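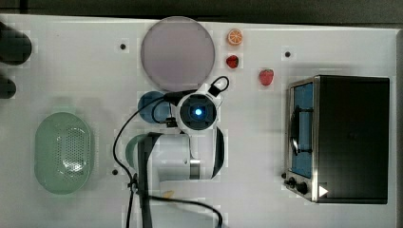 1. Tabletop kitchen layout

Work in this period concentrated on the small-item layout for the Drimdale practice kitchen. The purpose of the layout is to give a fixed, repeatable starting arrangement for food handling and clearing-away exercises on one white table. The previous report described the table as bare, with items brought out singly. The present arrangement keeps the main items out together.

The current set is a large round plate in pale lavender-pink, a light green oval colander, a toaster oven with a black body and stainless-steel front, and a small group of toy food. The plate is placed towards the upper centre of the table, the colander on the left and the oven on the right, with its front facing left, towards the open part of the table. The toy food at present consists of an orange slice and two strawberries of different sizes, laid between the plate and the right-hand side.

Toy food was chosen over fresh for the whole of this phase. It keeps its shape, it can be wiped down, and the same pieces can be used at Drimdale and at the Nindier site. The cost is a loss of realism in weight and grip, which was accepted in the original proposal.

2. Position of the oven

The oven is the largest item and settles where everything else can go. Three positions were tried on paper before one was adopted. With the front facing left, the door opens over the table surface and the knobs are on the same side as the food. The drawback is that the clear area in front of the door has to be protected. We have set this at 30 cm and the limit is written into the layout sheet. The oven is not connected to the mains during exercises and will stay that way until the electrical review has been completed.

3. Plate and colander

The colander replaced a deep mixing bowl, which was withdrawn in the first half of the period. Its oval shape takes the whole food set in one layer. The plate was kept from the earlier set. Its colour separates well enough from the white table under the ceiling lights, although the contrast is lower than we would like. A darker plate is on order from Pretness and will be compared with it — both will be kept until the comparison is finished.

4. Purchases and spending

Spending on tableware and toy food stands at some £200 against the equipment line. No further large items are planned. A second colander of the same pattern has been set aside for Nindier, so that the two tables can be matched.

5. Open points

The starting positions are set by eye from the layout sheet, and small differences between sessions remain. Light pencil marks were considered and rejected, as they come off with the cleaning spray. Chávez, who supplied the tabletop, have been asked for a quotation for shallow engraved guide lines.

Storage has not been settled. The toy food is kept in a lidded tub under the table, and two pieces were mislaid and replaced in the period. A divided tray would make the closing check quicker.

6. Next period

The layout will be frozen from 12th December and the same sheet issued to both sites. The plate comparison and the storage tray are due for completion in February. A revised equipment list will be attached to the next report, with the engraving cost if the quotation has been received by then.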